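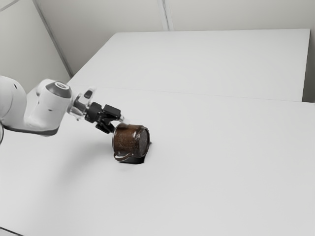

How long does the Holtum take to fill a 2,000-litre tank from empty?

The fill time depends on your mains pressure, but at a normal household supply the controller will need 59 minutes with the inlet valve fully open. If it takes much longer, clean the inlet strainer as described in step 4 before you call for service.

Print this page | E-mail this page

Section 6: Setting up the Holtum rainwater controller

This section covers first set-up of the controller after the tank, pump and pipework have been installed. It applies to the single-tank and twin-tank models. If you have the older Beneš float switch instead of the pressure sensor, read the note after step 8 before you start.

You will need a flat-blade screwdriver, a bucket, thread tape, a torch and the yellow card that came in the box. The card has your six-character unit code on it. Keep it somewhere dry. We can't look the code up for you without the serial number, and the serial number is on the back plate, which faces the wall once the unit is mounted.

CAUTION: Connection to the mains water supply must be done by a licensed plumber. A backflow prevention device is required. Do not power up the controller until the plumber has signed off the work.

6.1 Before you switch on

1. Check that the tank outlet valve is open. The handle lies in line with the pipe when open.

2. Check that the pump is primed. Undo the priming plug, fill the pump body until water comes to the lip, and refit the plug with fresh thread tape. Hand tight and a quarter turn is enough.

3. Close every garden tap on the line except the one furthest from the pump.

4. Turn off the mains stopcock and unscrew the strainer cap under the inlet valve. Have the bucket underneath. Rinse the mesh under a tap and put it back with the narrow end facing up. New pipework nearly always leaves some swarf and jointing compound in the strainer, so do this even on a brand new system, and again after the first week.

5. Turn the mains stopcock back on slowly and look for drips at the cap.

NOTE: If the strainer cap weeps, the O-ring has probably rolled out of its groove. Take it off, wet it and seat it again. Don't use grease on it.

6.2 First power-up

6. Plug the controller into a weatherproof outlet protected by a safety switch. The display will show the firmware number and then the word TANK.

7. Press and hold SET until the display flashes. Use the arrow keys to enter the tank capacity in litres. If your tank isn't one of the listed sizes, enter the working volume to the overflow, not the figure on the rating label. The Follmont slimline tank, for instance, is entered as 3,252.

8. Press SET again to store the capacity. The display will ask for the tank height in centimetres, measured from the outlet to the underside of the overflow. For the Follmont slimline this is 196.
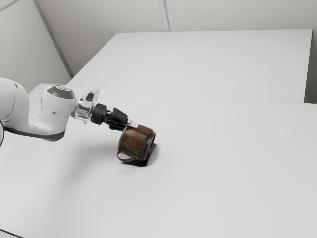
Once the height is stored, the controller works out the level on its own and shows it as a percentage. The reading may wander for the first few minutes while air works its way out of the sensor line. Leave it alone until it settles.

NOTE: Units with the Beneš float switch skip step 8 and show HIGH, MID or LOW in place of a percentage. There is no way to get a percentage reading from a float switch.

9. Open the furthest garden tap. The pump should start within a few seconds. Let it run until the water comes out without spitting, then close the tap. The pump should stop.

10. Work back towards the pump, opening and closing each tap in turn.

CAUTION: Do not let the pump run dry. If no water has come through after two minutes, switch off at the wall and repeat step 2.

6.3 Setting the mains top-up

The top-up opens the inlet valve when the tank drops below a level you choose. The factory setting is 10 per cent. Tatiana Procházka in our service office suggests 20 per cent for households that run toilets and a washing machine off the tank, and 5 per cent where it only feeds the garden.

11. Press TOP-UP. Choose a level with the arrow keys and press SET.

12. Choose a stop level. A gap of at least 10 per cent between the start and stop levels is needed or the display will show ERR 3. Don't set the stop level near full. It leaves no room for the next rain and you end up paying for water that goes down the overflow.

13. If water restrictions apply in your area, check with your council or water supplier whether automatic top-up is allowed. To disable it, set the start level to OFF.

6.4 Fault codes at set-up

ERR 1: No signal from the sensor. Check the plug at the base of the controller.

ERR 3: Start and stop levels too close together.

ERR 4: Pump ran without flow. See the caution after step 10. Clear the code by holding SET and the down arrow together.

ERR 7: Inlet valve open longer than the time limit. Clean the strainer and check the stopcock. If you have a Wadon pressure limiting valve on the line, lengthen the time limit in the installer menu.

Questions about twin-tank set-up go to Viera Sokol at the service office. Have your unit code ready.

Last updated: Tuesday, November 12, 2024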